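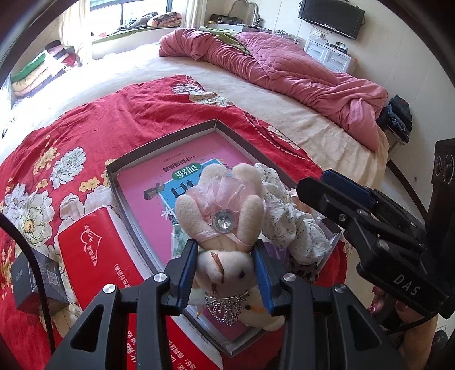
# Chapter 4: Reading the Review

Readers meet most novels twice, first in someone else's words and then in their own. The review is usually the first of these meetings. It may run to a few lines in a newspaper or to several pages in a quarterly, and it does a kind of work that differs from the critical essay studied in Chapter 3. The essay assumes that its reader knows the book. The review assumes that its reader does not, and must decide how much to give away.

This chapter treats the review as a form with its own history and habits. Students will read four notices of a single novel, *The Salt Ledger*, published by the Halcombe Press and set in the river port of Drurnville. The novel follows a family of customs clerks through one winter of shortages. It sold 3,581 copies in its first year, a modest figure, yet it drew strong and conflicting responses. The *Plillent Quarterly* praised its patience. The *Baran Review* found the same quality tiresome and said so in its opening sentence.

Disagreements of this kind are useful to the student. When two reviewers describe the same passage in opposite terms, the question of who is right can wait. It is better to ask first what each reviewer expected a novel to do, and where in the review that expectation can be seen. Often it appears in a single adjective — "slow," "careful," "cold" — that carries a judgment while seeming only to describe.

## Terms Used in This Chapter

**Notice.** A short review, commonly under 300 words, that reports on a book and offers a brief opinion.

**Summary.** The part of a review that tells what happens. A summary always involves choice, and what it leaves out deserves attention.

**Verdict.** The reviewer's overall judgment. It may be stated outright or left for the reader to infer from tone.

**Comparison.** The placing of a book beside others, by the same author or by different ones. Comparison can inform, but it can also take the place of argument.

## Before You Read

Choose a novel you have finished within the past year and write one paragraph of summary, leaving out all opinion. Exchange paragraphs with a classmate who has not read the book. Ask your classmate to underline any word that seems to praise or blame. Keep the marked copy, as you will return to it in Section 4.3.

## 4.1 The Opening Sentence

A reviewer has little space in which to earn attention. Many begin with the title and author, some with a general claim about fiction, and a few with a scene from the book itself. Each opening makes a promise about what will follow. The *Baran Review* notice, printed in full on the next page, opens with a complaint and then spends two paragraphs making its case.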